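October 11, 2024, Tavgate bench notes

Kettle on, knees still complaining. Zsófia Szalai and I went through the bedroom tidy task again before lunch, mostly arguing over what "tidy" ought to mean to a machine that has never been told off by its mother. I still like her way of putting it: every object needs a home, and the arm has to know the home before it knows the grasp. We've set 300 demonstrations as the target for the Lisholm policy, and I'd happily spend a good share of those on nothing but cups and slippers.
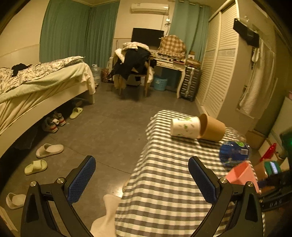
Page last changed: 11/10/24 (minor edits)

The striped table is the bit I keep coming back to. A white cup with green leaves on its side, mouth jammed up against a tipped paper one, and a crinkly clear bag right next door – lovely for you or me, two seconds' work, but the clear plastic is just what the depth estimate hates. The pink funnel-shaped cup is upright, so I'd start there and let the policy have an easy win first!

Slippers are a different sort of trouble. Grasping one is fine with the blue pads, but pairing them is really a memory job, and there's a pale green one by the bed and another further out on the floor. Tomić thinks 72 is a fair pass mark for pairing. I think he's being generous (he usually is, bless him).

Clothes on the chair: leaving those until December. Zsófia wants to try Nullness for the cloth folding, and I said yes provided I get my 2 spare pads back.

Still to do: relabel the cup grasps, ask about the loose screw on pad 4.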